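Skernodo serving tray, black, rectangular – my review after one summer
Posted Wednesday, August 10, 2022

I bought this tray for cold drinks. We serve a lot of iced tea in the warm months, and my old tray, a Boven, had started to bend in the middle. When you put four full glasses on it, the glasses leaned toward each other like old friends. I wanted something flat, black and easy to wash, and I did not want to pay much.

The Skernodo was sold in the Wivow shop, where it had 1,194 ratings when I ordered. I read many of them. Half of the people complained about the box and not about the tray, so I did not learn a lot. Mine came in a thin carton with one sheet of paper around it, and it had no damage.

Weight. I put it on the kitchen scale and it is 822 grams. The old Boven is 883 grams, so the new one is a little lighter, and still it feels more stiff in the hands. I can carry it loaded from the kitchen to the garden table and it does not twist.

Shape. It is a rectangle with rounded corners and a slightly raised rim. The rim is low. I like this for serving, because a guest can take a cup from the side without lifting it over a wall. For carrying, I would prefer it a bit higher. If you walk fast with tall glasses, the rim will not save you. There are no handles, only the edge, and you must put your fingers under it before you lift. On a heavy table this is a small problem. I slide the tray toward me until the edge hangs over, then I take it from below.

Surface. It is plastic and it is glossy. In the shop photos it looked more matte to me, or maybe I did not look carefully. Glossy black shows everything: fingerprints, dried drops, the light from the window. For guests I wipe it with a damp cloth and after that with a dry one, and then it looks very good for perhaps ten minutes. Plastic cups move on it more easily than glass ones. When the surface is wet and you hold the tray not quite level, a light cup travels by itself. I put a folded napkin under the cups if I have to go down the steps.

Cleaning. The instructions say hand wash only. I wash it in the sink with normal dish soap. It is too long for my sink, so I do one end and turn it. Tea does not leave a color, also when it stays overnight. I have two fine scratches from a glass jug and I see them only from one side.

What I use with it. We have a big glass dispenser for the tea, and the dispenser always stays on the counter, never on the tray. A full dispenser is too heavy for this tray in my opinion, and the Skernodo paper does not say any maximum weight. The tray is only for the cups. For a table that must look nice for many hours I use clear plastic cups with the faceted plastic ice cubes. They look fresh against the black. With a light-colored tray the same cubes almost disappear, I tried this with a cream one from Hepburn and gave it back. Please do not give the decoration cubes to small children.

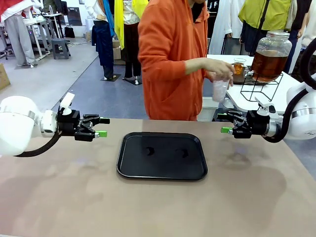
The tray alone, and the tray with two cups of plastic cubes:

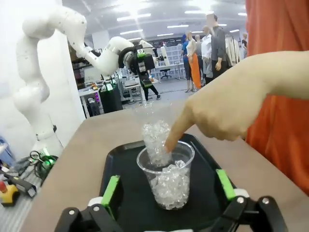 Comment from a reader:
I have the same Skernodo and I agree about the rim, it is too low for stairs. For the sliding I cut a piece of drawer liner a little smaller than the inside and leave it there all season. You lose the shine, but cups stay where you put them. Does yours rock on a flat table? Mine does a little since October, in one corner only, and I am wondering if I stored it badly. It was under a stack of 13 plates for the winter.

Reply from the author:
Thank you, the drawer liner is a good idea and I will try it with a black one. My tray does not rock, but I keep it standing on its long side between the cupboard and the wall, with no weight on it. I think the plates were too much. For the rest I stay with four stars – one star less for the fingerprints and for the missing handles.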